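October 29, 2024

Finished the hall cupboard, or finished with it, which I suspect is a different thing. Emil Plattner's method says you take everything out, put it on the floor, and handle each item once. Once! I handled the vacuum bags four times before lunch. Emil has a system for everything and a garage in Darkville you can't park a car in, so I'm taking the whole business with a grain of salt.

He lent me the booklet in January and I've been dodging it ever since. It wants you to set aside 30 minutes per shelf. The top shelf alone took me until the kettle had boiled, gone cold and been boiled again, and half of that was deciding what to do about the picnic rug. The booklet has no view on picnic rugs. It has a great deal to say about clear plastic tubs, and I notice the man who wrote it also sells clear plastic tubs.

Out came the following: two umbrellas, one with a rib poking through; the good torch, flat; a bag of bags; the doormat we were going to return to the shop in Posville and obviously never will; some 200 loose clothes pegs in an ice cream container. I don't remember ever buying pegs. The ones on the line are the same faded ones we had in Ilanmont.

And the blue thing. Every house must have one of these. It's been standing behind the ironing board since the move, and I've shifted it every time I wanted the iron and never once given it a thought. Light blue, a big cylinder, a bit narrower towards the bottom, and I still couldn't swear to whether it's foam or some kind of coated cardboard. It looks like either. Three piles, says the booklet: keep, give, go. I stood there like a galah and made a fourth.

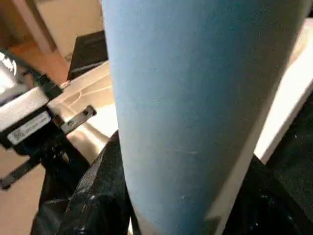

Photo: from the author's own diary pages, 29/10

There's a whitish scratch low down across the colour, pretty faint, plus a few pale specks near it. I was ready to call that damage and send it to the go pile, then thought no, you'd have to be looking for it, and I was looking for it because I wanted the floor space. It's in the fourth pile with the rug.

Rang Emil after tea. He reckons a fourth pile is how it starts. I asked how his garage was going and he changed the subject to the footy.

The cupboard door does shut now – I'll give the method that much. It also shut this morning, mind you, if you leaned on it. The give pile is in the boot for Cormier, where they only take drop-offs until 3 and are fussy about anything with a cord. I've put the pegs back. I'm not sorting pegs by colour for any booklet.

Still to do: torch batteries, the shelf with the shoe polish, find out who owns the second umbrella.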